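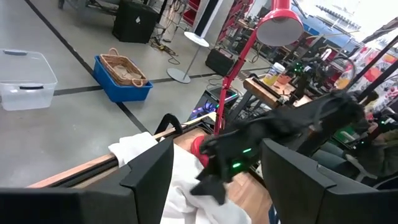 Returns and Repairs: Frequently Asked Questions

How long do I have to return a Hollis desk lamp?
You have 34 days from the delivery date. The lamp must be complete, with its base and power cord.

Which bulbs fit?
Any E26 LED bulb rated at 14 watts or less.

The arm will not hold its position. Is this a defect?
Tighten the joint screw first. If the arm still drops, file a repair claim.

How long does a repair take?
Allow 5 business days after the lamp reaches our Janorov service center.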